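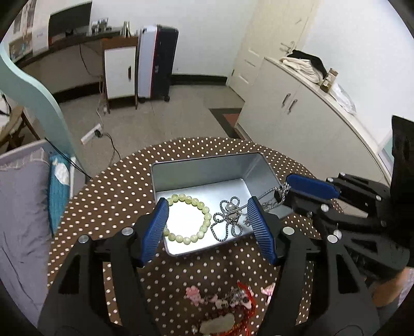
Ticket 678: Cord items tangling in open tin, tassel fraying

Status: Resolved, monitoring
Product: Dresside accessory storage, open tin, rectangular
Category: Storage / Tangling
Opened by: Esben Bach
Assigned to: Nasia, product care desk

Reported problem

Esben Bach, 9:40 a.m.
I keep three pieces in one open metal tin: a bracelet of round pale yellow-green beads, a silver-and-black twisted cord ornament with looped petals and a single whitish pearl bead, and a gray braided cord with a tassel. The tin sits on a round table and is opened and used every day. Two faults.

1. The thin silver strand on the looped ornament catches in the gray braid. Lifting one lifts the other.
2. The tassel on the gray cord is frayed. The fraying has become worse since I started using the tin.

The bead bracelet does not tangle. It lies open on the left side and comes out without trouble. I have tried putting the cord in first and putting it in last. Same result both ways.

First response

Nasia, 10:25 a.m.
Please confirm the following:
- Does the cord lie fully inside the tin, or does part of it go over the wall?
- Is the rim rolled or cut?
- Length of the gray cord, tassel excluded.
- Any lining in the tin?

Esben Bach, 11:05 a.m.
The cord goes over the right wall. It does not fit flat with the other two pieces in there. Rim is rolled, thin, no burrs that I can feel. Cord is 75 cm. No lining, bare metal.

Diagnosis

Nasia, 11:50 a.m.
Probable causes, in order of likelihood:

Cause A. Cord draped over the wall. The weight of the outer part pulls the braid against the rim each time the tin is moved. A rolled rim will not cut the fibers, but repeated rubbing will open a loose tassel.

Cause B. Loose strand next to an open braid. The silver strand is thin enough to slip between the plaits. Any pull on the ornament tightens it.

Cause C. Bare metal floor. Pieces slide when the tin is tilted, so the ornament travels toward the cord.

A damaged rim is still possible. Test it before changing anything else: draw a cotton ball once along the full inside and outside edge. If fibers stay behind, note where.

Esben Bach, 1:15 p.m.
Cotton test done, both edges and all four corners. No fibers left on the metal. Rim ruled out.

Procedure given

Nasia, 1:40 p.m.
Separating the pieces:
1. Put the tin on a cloth-covered table. A bare tabletop lets it slide.
2. Take the bead bracelet out and set it aside.
3. Hold the gray cord still, close to the point where the strand enters the braid.
4. Move the looped ornament toward the cord to put slack in the strand. Do not pull away from it.
5. Work the strand out with a blunt needle, one plait at a time.
6. Take hold of the ornament by its loops. Do not lift it by the pearl bead.

Tassel:
1. Hold the tassel over steam for a few seconds, then comb it with your fingers from the bottom up.
2. Wrap it in a strip of paper and leave it overnight.
3. Trim only the ends that still stick out.

Storage:
1. Line the floor of the tin with felt.
2. Coil the gray cord flat and tie it with a soft tie, or move it to its own container.
3. Keep the strand tucked under the loops of the ornament.

Follow-up

Esben Bach, 4:30 p.m.
Strand is free. It had gone through the braid in 2 places. No kinks. Step 5 took longer than everything else combined. A Rieger darning needle worked, a toothpick did not.

Coiled flat, the cord takes up too much of the floor and pushes the bracelet up against the wall. I have moved it to a Grodusen drawer tray, 300 mm long, and it lies there in loose turns without touching the ends.

Esben Bach, next day, 8:55 a.m.
Paper wrap removed. Tassel is straighter but thinner on one side. Trimmed. Felt is in and the ornament no longer slides when I pick up the tin.

Resolution

Nasia, 9:20 a.m.
Root cause recorded as A, with B contributing. No fault found in the tin. Replacement not required. Thinning on one side of the tassel is fiber already lost and will not recover. If it continues in the drawer tray, bind the neck of the tassel with two turns of matching thread and add a note to this ticket.

Open item: customer to recheck the tassel in November. Ticket stays in monitoring until then.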